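Notebook – mugs and trays, Pruscombe workshop
April, started a bit after two in the afternoon

Picking up from the last entry, where I had got as far as saying that our mug set is a muddle and that I would do something about it. The muddle is partly my own doing. When we first kitted out the tea-things table I bought whatever was cheap and cheerful, and then the Gotdale box arrived with its own mugs in it, and the two lots have been living together ever since without anybody writing down which is which. I have now emptied the whole cupboard on to the bench, had a good look, and put the chipped ones aside for pens.
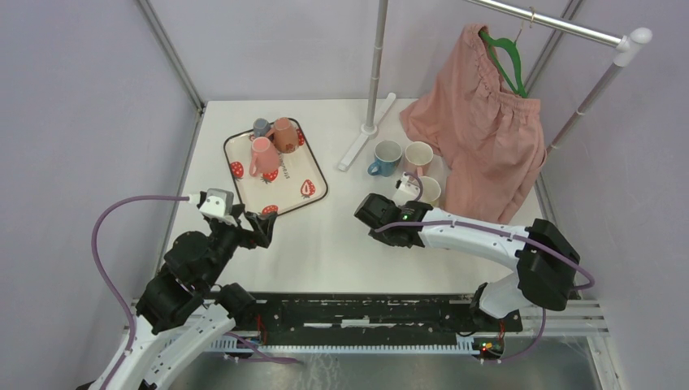
Colour is what I keep coming back to. I had wanted a set where every mug could be told from its neighbour at a glance, by anyone, in our rather flat light, and I don't think we are quite there yet. The slate-blue and the terracotta-brown sit side by side on the strawberry tray and you would never muddle them, and the pink one in front of them is lovely and clear too. The two cream ones over on the bare tabletop are another matter, and if you asked me in a hurry for "the cream mug" I should have to ask you which. I would like to swap one of them for something dark green or mustard, if Shibata still do the small size. Their list gives 880 for a box, postage on top, so it may have to wait for the next order.

The tray, on the other hand, I am very fond of and would fight to keep. It measures well for the table, the rounded corners are kind to sleeves, and the rim is a good strong brown that shows up against the white. My one grumble is that a busy pattern makes it harder to say where a mug should go – I tried writing "next to the strawberry" in the instructions and had to cross it out again, for obvious reasons.
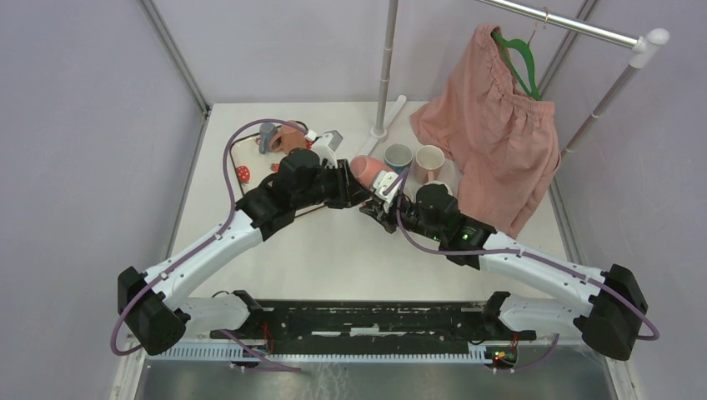 So for the next version of the sheet I shall give places by the edges and corners of the tray and leave the fruit out of it altogether. I have pencilled this in as page 112 of the Clustimari folder, behind the laundry pages. Handles want a line of their own as well – either we say which way they should point or we say it doesn't matter, but at the moment the sheet says neither and everyone does as they please.

Still to do: felt dots for the cupboard shelf, new label for the Gotdale box, ask about the green mug. Allow around 60 minutes for the relabelling, more if the kettle goes on.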